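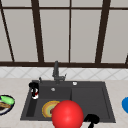
I've been riding with the Lusto Rarier top box on the back of my 125 for 21 months now, so when we started stocking it at Haque I said I'd do the page for it myself. It's a hard box for scooters and small motorbikes, it holds 30 litres, and it clips on and off a plate that stays bolted to your rack. It comes in black or brown. The brown is a proper dark brown, very like the window bars at the top of this page, and it doesn't shout at you from across a car park. Inside the lid there's a padded liner with a criss-cross stitch, a bit like the faint diamond pattern on the white tiles under that window, only in charcoal and a good deal easier to see. I wasn't fussed about the liner when I first got mine but I've come round to it (it stops things rattling, and my old box rattled like a drawer of spoons).

What fits in it

One full-face helmet, with room round the edges for gloves and a thin waterproof. It won't take two full-face helmets, so please don't order it hoping. My lid is a large and it goes in on its side with the visor facing forwards. If you've got one of those adventure helmets with a big peak, bring it into the shop and try it before you buy, as a couple of people have had to take theirs home again.

For shopping it's brilliant. I can get a normal weeknight shop in there, milk and all, and a loaf on top if I'm careful. A small laptop lies flat along the bottom but I wouldn't want to put anything heavy over it. There's an elastic strap across the base for holding things down, and it's a decent strap — mine still has its stretch.

Fitting it

The plate weighs roughly 900 grams and goes on with four bolts and a pair of clamp bars underneath. You need a rear rack already on the bike. Racks aren't included, and they vary so much that I can't list every one that works, but if yours is flat on top and has bars you can get a clamp round, you're probably fine. Send us a photo if you're not sure.

I did mine on the drive with a socket set and a cup of tea and it took most of an hour, and a fair bit of that was me putting the clamp bars on upside down. They go curved side up! The leaflet does show this, in a very small drawing. Do all four bolts up loosely first, sit the box on, look at it from behind to see that it's straight, then take the box off and tighten everything. Check them again after your first week of riding. One of mine had loosened a touch and hasn't moved since.

If you'd like us to fit it, we can do that at the Riddale shop while you wait, mornings only. Ring first.

The lock

You get two keys, and the same key does the lid and the release from the plate. Turn it one way and the lid pops, turn it the other and press the red button and the whole box lifts off with its handle. It took me a few goes to remember which was which. The key does not come out while the lid is unlocked, which annoyed me to begin with but has stopped me riding off with it open, and I have form for that.

The lock gets stiff in cold weather. A squirt of graphite powder sorted mine out. Don't use oil in it, it picks up grit.

How it rides

I can feel it's there, mostly in a side wind on the top road out of Riddale, where anything tall on the back of a small bike is going to catch. Round town I forget about it. With a passenger the front face of the box makes a sort of backrest, though there's no pad on it as standard. Lusto do a stick-on pad as an extra and we keep a few in.

Please look in your bike's handbook for what the rack is allowed to carry, and remember the box and plate count towards that before you've put a single tin of beans in.

Rain

The seal runs all the way round the lid and mine has stayed dry inside through two winters, apart from one evening when I'd trapped a glove strap in it and ended up with a puddle and a soggy sandwich. Wipe the seal now and then. I don't jet wash mine, and I'd say keep the lance well away from the lock if you do.

Things I'd change

The reflector on the back is small. The handle is fine for carrying it to the door but digs in if you're walking any distance with a full box. And the brown one shows dust more than the black, so if you never clean your bike (I'm saying nothing) then go for black.

In the box: top box, mounting plate, bolts and clamp bars, two keys, leaflet. The liner is already fitted and comes out for washing, by hand, in cool water. Spare keys can be cut from the number on the originals, so write it down somewhere that isn't inside the box.

Brown is in stock now, more black due in July.

14 shares
4 comments

Guest
Does the plate fit the older Lusto box as well? I've got one with a cracked lid and don't want to buy the lot if I can help it.

Haque shop
Sorry, no, the catch is in a different place on the old one. We can sometimes get lids on their own though, give us a ring with the number off the base.

Guest
Had the black one since last summer. Good box, agree about the reflector. I put some reflective tape down both sides and it's much better at night.

Guest
Curved side up!! Wish I'd read this before I started. Had to take the whole thing off again.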